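Fórum Oficina & Automação » Robótica » Kits e equipamentos
Tópico: Par de pinças de mão Bruvanel – alguém comprou? Vale o que pedem?
Iniciado em outubro de 2018

torno_velho
Boas. Ando a ver o kit da Bruvanel, o par de pinças de mão para gravar demonstrações, e antes de largar dinheiro queria ouvir quem já lhe pôs as mãos em cima. O preço de tabela são 2000 euros pelo par, com o programa Alitz incluído durante um ano. Depois do primeiro ano ninguém na loja me soube dizer quanto custa a licença, e isso já me deixou de pé atrás.
A promessa da página é a do costume: qualquer pessoa pega nas pinças, faz a tarefa em casa, e o robô aprende. Já ouvi esta conversa com os braços de mesa, com as luvas e com os óculos. A minha pergunta é simples: os dados que saem dali servem para treinar alguma coisa, ou servem para fazer vídeos bonitos?

kapa_nove
Tenho um par desde março. Resposta curta: servem, com paciência. Resposta comprida: depende muito do que queres fazer. Para pegar e largar peças rígidas em cima de uma bancada, gravas uma tarde inteira e quase tudo se aproveita. Para roupa, tiras de velcro, sacos, tudo o que muda de forma, prepara-te para deitar fora uma boa parte.
O Alitz é lento a importar e a documentação está meio em inglês, meio numa tradução automática que dá dores de cabeça. Já tive de perguntar ao suporte o que queria dizer "mandíbula de repouso acordada".

torno_velho
"Uma boa parte" é quanto? É que na página falam em aproveitamento quase total e não dizem como o mediram.

kapa_nove
Na minha última leva de roupa gravei 614 episódios e o Alitz rejeitou 251. A maioria por perda de seguimento da pose. Nos restantes há uns quantos que eu próprio não usaria, em que fechei a pinça antes do tempo e depois corrigi.

limalha
Desculpa, mas 251 em 614 é um desastre. Por esse dinheiro eu esperava que o raio do programa conseguisse perceber onde está a minha mão. Montei um par em casa com peças impressas e uma câmara de ação e perco menos do que isso. Demorei um inverno a acertar a calibração, é verdade, mas gastei uma fração.

kapa_nove
Perdes menos a fazer o quê? Se for empilhar copos, acredito. Experimenta trabalhar em cima de um lençol liso, de uma cor só, com a câmara virada para baixo, e depois conversamos. O seguimento precisa de pontos de referência e um lençol dá-lhe muito poucos.

limalha
Então isso devia vir escrito na caixa. "Não usar em camas." A publicidade deles fala em casas de gente normal e as casas de gente normal têm camas.

kapa_nove
Aí dou-te razão. Deixo-vos um fotograma do trabalho com as duas pinças, calças de ganga e uma tira de velcro, para verem a que distância se anda do tecido.

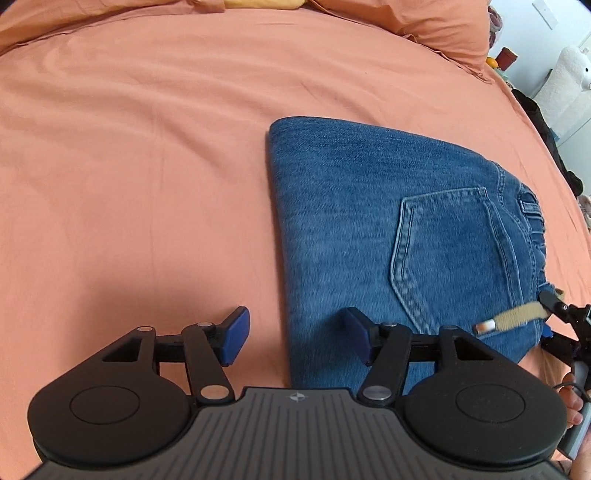
O meu maior problema com este tipo de tarefa nem é a câmara, é a falta de sensibilidade. Com a mão nua sabes logo se apanhaste uma camada de ganga ou duas. Com a pinça só sabes quando levantas. Há quem diga que se aprende a compensar com os olhos, e aprende-se, só que os primeiros dias de gravações ficam cheios de hesitações, e essas hesitações vão direitinhas para o modelo.
E depois há o cansaço. Ao fim de uma hora o pulso começa a queixar-se. Faço blocos curtos e paro.

ponto_morto
Obrigado por pôr isso, que as fotos da loja são todas em fundo branco e não se percebe nada. Uma dúvida: as pastilhas azuis das pontas agarram bem o velcro? O lado felpudo é o pior material que conheço para borracha.

kapa_nove
Agarram se apertares a sério. Se fores com jeitinho, a tira escorrega. As pastilhas trocam-se, e a Bruvanel vende o jogo a 66 euros, o que me parece um roubo para bocados de borracha. Eu limpo-as com álcool e vou esticando.

torno_velho
66 euros?! Está na página ou descobriste depois?

kapa_nove
Descobri depois. Aparece na secção de consumíveis, que só se vê com a conta criada.

limalha
Pois. Consumíveis escondidos, licença sem preço, números sem método. Já vi este filme.

banca_do_fundo
Venho em defesa do bicho, que isto está muito azedo. Trabalho numa empresa pequena, a Gethin, fazemos integração para armazéns, e usamos dois pares destes há uns meses. A mecânica é boa. As articulações não ganharam folga, os dedos fecham a direito, e isso em pinças caseiras é raro (limalha, não leves a mal, mas já arranjei muitas). Só por não ter de andar a reapertar parafusos entre sessões já me compensa.
O Alitz, concordo, é fraco. Mas os dados brutos exportam-se, e a partir daí cada um usa o que quiser. Nós processamos as trajetórias com ferramentas nossas e recuperámos muitos episódios que o Alitz dava como perdidos. O filtro deles é exageradamente cauteloso.

torno_velho
Isso já é informação útil. Mas reparo que precisaste de ferramentas vossas. Eu sou um tipo com uma oficina e um braço em segunda mão. Se o kit só rende com uma equipa de programação atrás, então a página devia dizer a quem se destina.

banca_do_fundo
Justo. Para uma pessoa sozinha, sem vontade de mexer em código, eu não recomendava. Ou recomendava alugar primeiro.

ponto_morto
Aluga-se?

banca_do_fundo
A Vetgate aluga ao mês e desconta uma parte se depois comprares. As condições mudam, pergunta-lhes diretamente. O par que nos mandaram para experimentar vinha com sinais de uso, mas calibrado e com folha de calibração dentro da mala.

limalha
Aluguei à Vetgate outra coisa, um scanner, e ficaram-me com a caução seis semanas por causa de um risco na tampa. Tirem fotografias a tudo quando abrirem a mala. Por dentro e por fora.

kapa_nove
Voltando ao que o torno_velho perguntou no princípio, se os dados servem para treinar. Eu treinei uma política para pegar em roupa dobrada e passá-la para um cesto. Com os episódios bons, o braço acerta na maior parte das vezes se a peça estiver mais ou menos onde eu a punha ao gravar. Se a viro ao contrário, ou se mudo de divisão, piora bastante. Com a tira de velcro ainda não tenho nada que mostre a alguém.

torno_velho
Ou seja, aprende o teu quarto.

kapa_nove
Com o que gravei até agora, sim. Tenho de gravar noutros sítios e com outra luz. A Bruvanel não tem culpa disso, com qualquer kit era igual.

limalha
A culpa que tem é vender como se não fosse preciso. "Grave uma vez, funcione em qualquer lugar." Fui lá agora copiar a frase, está na página principal.

banca_do_fundo
Essa frase também me envergonha um bocado, e olha que gosto do produto.

ponto_morto
Mais uma: as duas pinças sincronizam-se sozinhas ou é preciso bater palmas e alinhar à mão, como nos vídeos?

kapa_nove
Sincronizam-se ao arrancar, por cabo. Se uma desligar a meio tens de reiniciar as duas e o episódio vai à vida. Aconteceu-me mais com o cabo mal encaixado do que por outra razão. O conector é frágil para uma coisa que anda sempre a abanar na mão, e eu pus-lhe uma abraçadeira.

banca_do_fundo
Nos nossos o conector nunca deu problemas. Pode ser da série, pede-lhes a troca enquanto está na garantia.

kapa_nove
Já pedi. Responderam com um formulário, mandei-o, estou à espera.

torno_velho
Bem, o ponto da situação do meu lado: não compro já. Escrevi à Bruvanel com três perguntas – preço da licença no segundo ano, como mediram o aproveitamento e se a exportação dos dados brutos continua a funcionar sem licença. A terceira é a que decide. Se a resposta for não, fico com dois pesa-papéis muito caros.
Entretanto vou pedir o preço do aluguer de um mês. limalha, se tiveres por aí os ficheiros da tua versão impressa, manda-me por mensagem.

limalha
Mando à noite. Aviso já que o dedo esquerdo roça no suporte e tens de o limar.

banca_do_fundo
Quanto à exportação sem licença: nós ainda estamos no primeiro ano, não te sei dizer. Quando responderem põe aqui, que também me interessa.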